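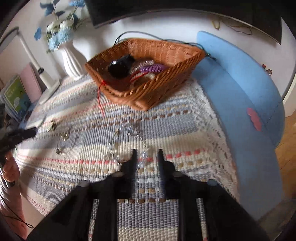

Small Things on the Table: A Study of Household Clutter and One Basket
Project report, second-year course in Home and Interior Studies
Eugénie Boyer and Solange Pruvost

1. Background

Our course asked each pair to pick one surface in a real home and study how things collect on it. We chose a table in Solange's apartment. It is used for getting ready in the morning, charging phones and dropping whatever is in a pocket at the end of the day. It has a thick woven cloth in cream and white with soft blue bands, and small things catch in the weave.

We wanted to find out whether a single open basket is enough to keep a table like this in order, or whether small items need sorting into separate containers. The basket is a woven one with a thick rim. It was already in the apartment, so the project cost us nothing apart from a set of drawer trays, which we returned.

2. What we read

The course reader has a chapter by Besnard on storage in small apartments. Besnard divides objects into "resting" and "passing" items. Resting items have a fixed place. Passing items are on their way somewhere else and stop at the nearest flat surface. We used these two words through the whole project. A second text, by Saletti, argues that open containers work better than lidded ones for anything used daily. We did not test lids.

3. Method

The work took place in January and lasted 4 weeks. In the first 2 weeks we left the table alone and wrote down what was on it each evening. In the second half, everything small went into the basket at the end of the day. Anything that did not fit or did not belong stayed on the cloth until it was moved by its owner.

We sorted our notes under these headings: hair items, cords and cables, clips and metal pieces, clear plastic items, and other. Eugénie kept the notebook and Solange did the tidying. We did not tell the other person in the apartment what we were looking for, only that the basket was there to be used.

4. Results

Hair items were the easiest group. A purple coiled item went into the basket early on and stayed there between uses. Its color made it easy to find among the other things. A round black item also stayed in the basket for most of the project.

String was harder. A red strand hung over the rim most evenings and got pulled out along with other things. Cables were the group the basket did least for. They ran behind it, along the wall side of the table, and we decided early that they were resting items and should be left where they were.

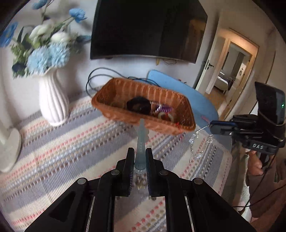
Does a basket without dividers keep small things easy to find?
It does as long as there is only one layer of items; once things are stacked, people tip the basket out to look for what they need.

Clips and clear plastic pieces kept ending up on the cloth. They are light, and they were put down quickly by someone who meant to come back for them. In Besnard's terms they are passing items, and the basket did not change that.

5. Problems

The notes from the first week are thinner than the rest. We had not agreed on when to write them, and two evenings were missed. We also changed "jewelry" to "other" partway through, so that group cannot be compared across the whole period.

6. What we would change

We would add a shallow dish for clips next to the basket and fix the cables to the wall side. We would also put the basket closer to the front, where a hand reaches first. Solange has kept it on the table since the project ended and plans to try the dish next.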